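Janlow handheld gripper kit - worth it for two people?

Tamara Yurchenko
Jul 11, 2023
We're thinking of buying the Janlow kit for recording tabletop tasks. Has anyone used it for whole shifts? Mainly worried about weight and the markers.

Marnov
We've had 2 pairs since June. Wrists get tired after an hour. The marker mounts hold up fine, but check them each morning. We work at a small round table with one gripper in each hand, straps over the shoulders and the cables kept close to the body.

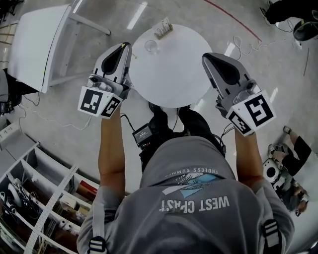 Skutasness says to buy the longer cables at the start, as support took 8 days to send ours. Otherwise no complaints.

Marino
depends on your budget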